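How a Picture Book Gets Made
A Kunalness Kids page about creative jobs
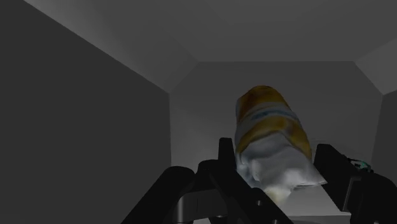 Page last changed: November

Think of a picture book you know well. Someone had to write the words. Someone had to draw the pictures. Other people chose the letters, checked the spelling, printed the pages and glued or sewed them together. Making books is a job for a lot of people, and most of them never get their name on the cover.

This page explains who does what, from the first idea to the book on the shelf.

The writer

A picture book usually starts with a writer. The story is short, often only a few hundred words, but short does not mean quick. A writer may change the same sentence many times. One writer who works with a small publisher called Windus kept every version of a story about a lost goose. There were 19 of them. In the first one, the goose could talk. In the last one, it did not say a word.

The writer's copy of the story is called a manuscript. Long ago that word meant "written by hand." Now most manuscripts are typed, but we still use the old name.

The editor

The writer sends the manuscript to a publisher. A publisher is a company that pays for books to be made and sells them. An editor at the company reads it.

Publishers get far more stories than they can print. Last year Windus was sent 2,813 stories and chose 11. If your story is turned down, it may still be a good story. The publisher may already have two books about geese.

When an editor does choose a story, the work is only starting. The editor writes notes for the writer. Some notes are small, such as "Is this the right word?" Some are big, such as "Could the story begin on page three?" The writer does not have to agree with every note. They talk it over until both are happy with the words.

The illustrator

An illustrator is an artist who makes pictures to go with words. Some people write and draw their own books. More often the writer and the illustrator are two different people, and sometimes they do not meet until the book is finished.

The illustrator first makes very small, rough drawings called thumbnails. Each one shows a page of the book. They are small so that the artist can draw them fast and throw them away if they do not work.

Most picture books have 32 pages. Printers print many pages on one big sheet of paper and then fold it, so the number of pages has to fit the folds. The illustrator has to make the whole story fit too.

After the thumbnails come larger sketches, and after the sketches comes the final art. Artists use all kinds of things to make it: paint, pencil, ink, cut paper, clay, cloth or a computer. Many mix them. An artist might paint leaves on paper, scan them, and move them around on a screen.

The final art for one book can take a year.

The designer

Words and pictures have to share the page. A designer decides where everything goes. The designer picks the typeface, which is the style of the letters, and makes sure the words can be read easily on top of the art. Dark letters on a dark forest would be hard to read, so the designer might ask the illustrator to leave a patch of pale sky.

The designer also works on the cover. A cover has to tell you something about the story from across a room. It is common to try several covers before one is picked.

The designer watches out for the gutter as well. The gutter is the crease in the middle of an open book. If a face is drawn right across it, the nose can disappear.

The proofreader

A proofreader reads the book when it is almost done and looks for mistakes. Are all the words spelled correctly? Does the girl wear a red hat on one page and a blue hat on the next? Is page 14 after page 13? It is easy to miss mistakes in something you have read many times, so the proofreader is usually someone who has not seen the book before.

The printer

Now the book goes to the printer. Most color printing uses just four inks: cyan (a kind of blue), magenta (a kind of pink), yellow and black. Tiny dots of these inks sit close together, and your eyes mix them into other colors. If you look at a printed page with a strong magnifying glass, you may be able to see the dots.

The first book about the goose had a print run of 2,000 copies. A print run is the number of books printed at one time. If a book sells well, the publisher orders another run.

After printing, the sheets are folded, trimmed and joined to the cover. This part is called binding.

Try it yourself

You can make a small book with one sheet of paper.

Fold the paper in half, then in half again, then once more. Open it out. You will see eight boxes.
Fold it in half the short way and cut from the folded edge to the middle, along the crease. Ask an adult if you need help with the scissors.
Open the paper and fold it in half the long way. Push the two ends together until the cut opens and the pages stand out like a plus sign.
Wrap the pages around so they lie flat.

You now have a front cover, a back cover and six pages inside. Draw your thumbnails on a different piece of paper first.

Words to know

Manuscript: the writer's copy of a story
Thumbnail: a very small, rough drawing
Typeface: a style of letters
Gutter: the crease in the middle of an open book
Binding: joining the pages and the cover

More in this series: How a Song Gets Recorded. How a Costume Gets Made.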